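Naddale Readers' Board > Buying and Selling > Subscription sets: pay up front or buy as they come?

Started by kettlepond

I've been offered the Ehlers polar reprints as a subscription. You pay for the full set now and they send the volumes as they come off the press. The price is $246 including postage to the US. Bought singly, the same books cost more, but you can stop whenever you like.

My hesitation is that I already own three of the titles in old library copies. They are ugly but complete. Has anyone here subscribed with Ehlers before, and did the books show up when they said they would?

wventura
I subscribed to their desert series. Every volume came. The last one was late by most of a year. The email answering my question about it was polite and told me nothing. The books themselves are sewn, the paper is decent, and the maps are bound in at the back where you can find them.
Wenceslao

kettlepond
Thanks. Are the maps folding or just printed across two pages?

wventura
Folding in the first two volumes. After that they are across two pages and you lose part of the coast in the gutter.

Halfcalf
That alone would stop me. A travel book without a usable map is a book you read with another book open next to it. I would rather have the ex-library copy with the stamp on the title page and the original folding map, even if the map has been taped.

savita_s
Depends what you want them for. I read mine in bed and on the train. I am not going to unfold a map of the ice shelf on the train. The reprints are lighter and I don't worry about them.

On the money: ask whether the $246 is fixed. When I subscribed to a different series, the publisher came back halfway through and wanted extra for postage. It was in the small print and I hadn't read it.

kettlepond
I just looked. The form says "postage at current rates." So that might mean they can ask for more.

Halfcalf
It does mean that.

savita_s
It could mean that. Write and ask them, and keep the answer.

Y. Thakur
I sold secondhand for a long time, so here is the view from the other side of the counter. Complete reprint sets do not hold their price. People think they will because they look good in a row. When I bought them in, I paid for the two or three titles that were hard to find elsewhere and took the rest at shelf filler rates. Broken sets were worse, but not by as much as you would guess.

If you want to read them, subscribe. If you have any idea of selling later, buy one good first edition with the same money and read the others from the library.

Ifigeneia
I disagree with Yogesh on one point. The Ehlers sets have new introductions, and a couple of those are the only decent writing on the authors that exists. I bought volume 9 for the introduction alone. Nobody is going to reprint those separately.

Y. Thakur
Fair enough. I never read the introductions.

Halfcalf
Introductions should be at the back anyway. They give away who dies.

Ifigeneia
It's an expedition from a hundred years ago. You can know who dies.

Halfcalf
I didn't, and I would have liked not to.

kettlepond
Can we get back to the postage question? Also, does anyone know how they pack them? My mailbox is at the end of a dirt road and things sit out there.

gkamata
Mine came from Wendorent, who do the US shipping for them. Card wrap inside a padded bag, one volume per bag. Two arrived with bumped corners. I sent pictures and they replaced one. For the other they said the damage was "within tolerance." You can ask them to hold the volumes and send them three at a time in a proper box. It takes longer but I have had no damage that way. You need to email, there is no option for it on the order page.

Genji
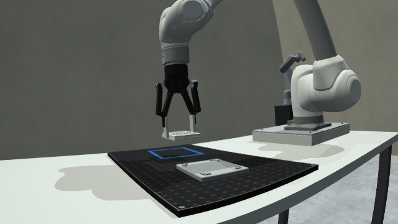
Re: Subscription sets: pay up front or buy as they come?

kettlepond
I wrote to Ehlers with the three questions. Their answer, shortened:

Postage is fixed for anyone who pays in full before the end of July. After that, current rates apply.

They will not sell the set minus the titles I already have.

Boxed shipping is fine if I put it in the notes when I order.

wventura
The first one is better than I got. Save that email.

savita_s
Then I'd do it and pass your library copies on. There's always someone on the swap board looking for them.

Halfcalf
Keep the ones with the folding maps.

kettlepond
Only one still has its map. That one stays.

nastirness
Sorry to jump in. If kettlepond is giving away the other two, I'd take them and pay the postage. I don't mind stamps or a cracked spine as long as the pages are all there.

kettlepond
They are all there. One has a water stain through the index. Send me a message with your address and I'll mail them once the new ones come.

Y. Thakur
Check the stained one for mold before you put it in with anything else. Smell it near the spine.

kettlepond
Will do. I've sent in the order with boxed shipping in the notes. I'll post when the first box gets here.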